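Search stories, authors, themes
Go

The Laundry Lesson
2 min read

By the time the Nemorness people wrote back, Amedeo Greco had already cleared the big white table and made coffee for everybody, including two cups for people who turned out not to be coming. He had bought a month of their service for 200 dollars (his sister thought this was madness, and said so twice), and he meant to get every last sock out of it.

The offer was simple enough. You took the hand gripper they lent you, you did your own chores with it, and at the end of the month Nemorness taught a folding arm to do them your way. Your way! Amedeo had never known he had one. His mother had folded for a household of six and never explained a thing.

"Start with the mesh bag," said Ching-wen Huang, who had read the booklet all the way through. "Flat on the table, and mind the zipper."
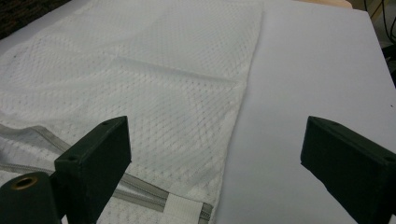 "It feels like shaking hands with a lobster," said Amedeo, but he was pleased, and he went on being pleased through most of the afternoon. Ching-wen read aloud from page 22, where the booklet advised patience, and a little later from page 140, where it advised it again. Outside it was June and the neighbors were arguing happily over a hose.

He wondered what the arm would make of him. Would it pause over the sleeves, as he did, thinking of something else? Would it learn that he always saved the blue things for last, because blue had been his mother's color and he liked to finish in good company? 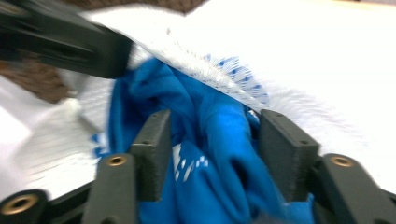
"You're humming," said Ching-wen.

"Am I? Does it pick up humming?"

She turned to the back of the booklet, running her finger down the columns with great care, past Handles and Hems and Hinges.

"It doesn't say," she told him, and poured herself one of the extra coffees, and he hummed a bit louder, just in case.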